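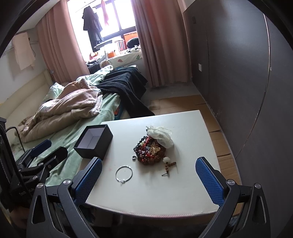

Page last changed: April, late evening (I.D.)

Print this page | E-mail this page
Reading time: 5 min

The Jewelry Pile - Gallery

Quick page, more to come when I get to it. It's the bead pile before sorting. Navy, red, orange, some brown, some purple, all in one heap on the white table in the bedroom. Gold butterfly on top. Bed not made, sorry Mom.

Black box open and ready, nothing in it yet. That's going to be the keep box. White inside so you can find the small stuff.

For anyone new: I'm Iara (Iara Domínguez, there are two Iaras on the thread now). Four of us are thinning out our jewelry before the swap at Solís. Me, Naledi, Zodwa and Koen, who mostly has cords. Everyone does their own pile at home, brings what they don't want, takes home less than they brought. In theory. Last time I took home more.

HOW THE PILE GOT LIKE THIS

Years of it. Everything used to live on hooks behind the door, then the hooks came off, then it all went into one drawer in one go. Never do that with strung beads. They find each other.

The navy ones are mostly from the Stirklow market, the stall by the steps that closed. Bought them one at a time, always "the last one". The red and orange were for a costume and then I just kept wearing them. Purple I honestly can't place, Zodwa says hers, she can have it.

The butterfly. Four people have asked for it already. Not going to the swap!! Please stop asking.

THE FLOWER

Little white flower pendant on the brown wooden beads, lower right of the heap. I thought this one was gone for good. Had it on my list of lost things since the Trimel apartment. The dark metal pin at the end of that strand is a whole other story, I don't want to pull on it until I've looked at it with my glasses on.

Keeping the flower. Might restring it shorter. Naledi has Bramitz thread left over, the thin waxed kind, and says it holds knots better than the elastic I've been using. Elastic gets tired after a summer or two and then you're on your knees in a restuarant looking for beads.

THE SILVER

Ring and bangle, both off to the left so they don't get swallowed. The bangle is the thin one with the little clasp. I want to have somebody look at that clasp before I decide. It's been opening on me at work. If it can be fixed cheap, keep. If not, swap table with a note on it saying what's wrong. We agreed on notes after the earring thing.

Ring goes to my cousin if it fits her. Too small for me now, has been a while.

THE POUCH

White see-through one on top of the beads. Everybody has ten of these, they come with everything. I'm saving them all this time. Good for anything that's a pair, good for anything with a story you want to write on a slip of paper and put in with it. Bring yours if you have extras, Zodwa is collecting them for the swap table. Wrinkled is fine.

WHAT I'M DOING WITH THE HEAP

Plan for now, copy it if you want:

- spread a towel first. I skipped this and beads roll
- anything that lifts out clean, lift it out. No pulling
- knots last, with two sewing needles and the good lamp
- a drop of baby oil on the chains only, not on wood beads, it darkens them (learned that one)
- loose beads in a saucer, don't try to work out where they came from yet
- keep, swap, fix. No fourth pile

Koen Verbruggen wanted a fourth pile. He wanted "maybe". His maybe pile from last year is still in a shoe box and he's never opened it, he admitted that on the thread so I can say it here.

Time it if you can. Dumisani is curious how long it takes people. Dumisani Engelbrecht is the one with the room at Solís and the key, so be nice to him - he's letting us have the long tables again and he doesn't even wear jewelry.

WEIGHT, FOR ZODWA

Zodwa asked how heavy. I put my swap stuff from the first drawer on the kitchen scale and got 524 grams, which sounds like nothing until you see it. The scarf drawer hardware (buckles, clips, those rings you pull a scarf through) was another 175. Didn't weigh the heap yet. Her whole lot was 872 so she's winning, if it's a contest. It is a contest to her.

STILL TO DO IN THIS ROOM

Not just jewelry, the whole room is due. The clothes on the rail by the window need going through, all dark, I've got to hold everything up to the light to tell what's what. The pink wig stays. Went with the curtains by pure accident and now I like it there.

Blankets next. The navy knit one is heavy and slides off the bed every night, the beige fleece doesn't, so guess which one I actualy sleep under. Still not giving the knit one away. Too much work in it. If anyone knows how to wash a big knit without it growing, write me. Naledi says bathtub, cold, then flat on towels for days. I don't have a floor for days.

The table too, maybe. Top's scuffed and there are faint pink marks on it. Tried dish soap, tried baking soda paste, didn't get far. Low tables are handy for this kind of job though, you can sit on the cardboard and have everything right at your hands. Leaning toward leaving it alone and putting a cloth over it.

SWAP RULES, SAME AS BEFORE

Clean it before you bring it. Warm water and a soft toothbrush for metal, dry cloth for wood. One earring is OK if you say it's one. No price tags, no "worth at least". If two people want the same piece, they sort it out between them and no one sulks. Leftovers go back home with whoever brought them, we're not storing anything at Solís.

Bring your own bag.

Loose beads are welcome, there'll be a bowl. Naledi Shabalala is doing a restringing corner again, she'll have thread and crimps but bring your own small pliers if you own any, last time we were passing one pair up and down the table all afternoon. She'll also look at clasps. So mine goes to her first I guess.

Zodwa Ngcobo has the sign-up list. Text her, don't text me, I lose things (see pile).

QUESTIONS I GOT ALREADY

Is the navy for swap? Part of it. I'm keeping whichever one has the best knots and the rest can go.

Can kids come? Yes but the bead bowl is a magnet, so keep an eye on them.

Can I see it closer? No, it's a pile, you'd see more pile. Come over. I'll make coffee and hand you a needle.

Where's the box from? Had a watch in it, the watch wasn't mine. The lid closes tight. I've got one more like it somewhere but smaller.

What's the orange and teal thing at the side of the bed? Ok good eyes. Will find out when I pull the blankets off.

Going to start on the knots after dinner, around 5 strands out and I'll stop for the night. Anything that turns out to be somebody else's, I'll put it in a pouch with your name on it.

Print this page | E-mail this page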